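# Snack packing mornings are back at the Motgate hall

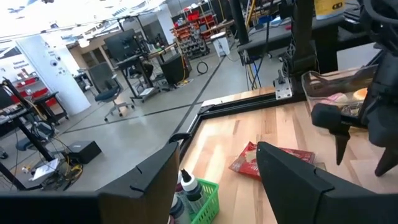 After a quiet winter break, the snack and lunch packing mornings at Motgate have started up again, and what a lovely way to get going (even with the heaters taking their sweet time). The doors open at 9, the kettle goes on shortly after, and by mid-morning there's usually a good bit of chatter over the benchtops while everything gets sorted into baskets and tubs.

For anyone who hasn't been along before, the idea is simple enough. Packaged snacks go in one lot, buns and other soft things go into clear containers with lids so they don't get squashed on the trip, and bottles stand upright in the plastic baskets. It sounds fiddly when it's written down, but most people have the hang of it before their first cuppa has gone cold!

Last season the mornings sent out 934 packs, mostly to the after-school program at Prurton and the neighbourhood centre on Zeng Street, and the organisers would dearly love to get past that this time. The packing runs for six weeks, starting in July, with each session lasting about 3 hours, although you're very welcome to drop in for a bit and head off when you need to.

Firkero Bakery has kindly offered its spare buns again, which was a great favourite with the kids last year. Clean clear containers are always wanted, the bigger the better, and so are small plastic baskets in any colour. Please leave them on the shelf inside the side door, and write your name underneath if you'd like them back.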